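4.2 Sorting crumpled packaging with two arms

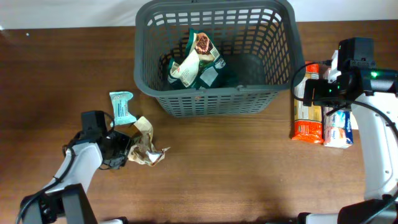
Figure 3. Bimanual setup with the slotted basket and mixed packaging.

One reviewer of our workshop draft, Barreto, asked whether soft wrappers simply reward a lucky first grasp, and suggested we score only the first attempt. We took the advice, and the result is much more exciting for it! Over 44 trials on the wooden table, the Ivura policy got a clean first grasp on a wrapper in 27, using the left gripper alone. The Grelwood baseline, trained on the same demonstrations, never came close on foil. What pleases us most is the recovery behavior (scored separately): after a slip, Ivura reopens the fingers and comes in lower, a move that appears in only two demonstrations. Upright boxes remain harder, and we return to them in Section 4.3.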